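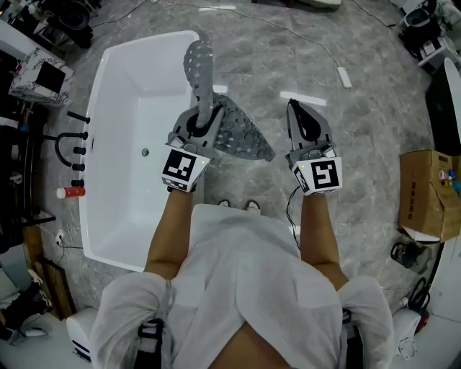
*Tub station, mat task. Left gripper on the mat, right one open.*

November, started 9:40 - handheld pair, second build

Goal for the session was to get the two handheld grippers through the bath mat task with the new jaw pads and the head camera on. Bench tests were fine last week, but the bench only has rigid parts on it. The mat is rubber, perforated, with suction cups on one face, and it folds wherever it likes.

State of the hardware at start:

- Both grippers: gray printed shells, Bosness trigger linkage, dark inner pads.
- Marker cubes: reprinted after the old left one came back with a soft corner. Both now screwed down, no tape.
- Cable: black, run back along the forearm. Sleeves rolled up first, otherwise the cuff catches it.
- Harness: black strap, worn over the shirt. Battery and logger as before.
- Logger firmware: Hurna branch, the one with the longer buffer. Buffer set to 2000 samples.

**Pads**

The old pads slid on the perforated face. Contact area drops when the jaw closes over a row of holes, and the linkage has no more travel to make up for it. New pads are softer and 2 mm thicker. The cost is that the jaw no longer closes fully to zero, so the width reading has an offset at rest. I zeroed both sides in software at the bench and wrote the values into the config. If anyone swaps pads, redo this. The old offsets will look plausible and be wrong.

Grip on the mat edge is acceptable with the new pads. A single layer is better than a fold. With a fold in the jaw the outer layer creeps, and the width trace shows it as a slow closing drift. I would like to use that as a slip flag later but have not tried to separate it from trigger creep.

**Marker tracking**

Total frames in the take I used for checking: 523. Left cube solved in 366 of them. That is poor, and the misses are not spread evenly. Most fall in one block where the mat is raised in front of the cube. A strip of it curls up when held by the end and goes straight through the line of sight.

Things checked and ruled out:

1. Exposure. Fixed it manually before the take. The floor is polished and throws back two bright patches, but the misses don't line up with the cube crossing them.
2. Focus. Locked at arm's length. Edges of the pattern are clean in the frames that solve.
3. Cube geometry. Measured all faces with calipers against the model file.

That leaves occlusion. Options are to move the cube farther back along the shell, raise it on a short stalk, or accept the gap and fill it from the IMU. The stalk is the easy one to print but adds leverage at the mount, and that mount has already cracked once on the first build. Daiane Assunção prefers moving the cube back. Her point is that a stalk will also hit the rim when the hand goes down into the tub. I agree, and will redraw the top shell with the mount shifted toward the wrist.

**Camera angle**

With the head tipped down enough to see both hands over the tub, the lower part of the view is mostly shirt. Wasted pixels. Tilting the camera bracket up a few degrees would recover some of that but loses the hands when they come in close to the body. Left alone for now. The bracket has a notch at each end of its range and nothing in between, so a finer setting means a new bracket anyway.

**Cable**

The right cable is still too stiff. It pushes back when the wrist turns outward, and I can feel it in the trigger hand. Camargo stocks a softer silicone-jacketed version with the same connector. Ordered a short length to try on the right side only, so there is a direct comparison with the left.

**Task notes**

Order of operations that gives the cleanest traces: take the near corner with the left, lift until the strip clears the rim, then bring in the right and take the loose flap. Starting with both hands at once causes the grippers to fight through the mat, and the width data from that is useless. Move the feet before the lift. Stepping during it puts a bump in the head track.

Carry the mat over the rim in one motion and release the right side first. The suction cups hold on to the pad a little on release, so open fully and pause before pulling away.

**Open items**

- Redraw left and right top shells, cube mount back toward wrist. (me)
- Check clearance of the new mount against the rim. (Daiane)
- Softer cable on right side, then repeat the same take.
- Export script for Olum still writes the width column before the zero offset is applied. Fix before sending anything over.
- Spare pads: cut another set while the sheet is out.

Stopped at 12:15. Raw take and config are in the shared folder, under the same name as this entry. Offsets are in the config header, left first.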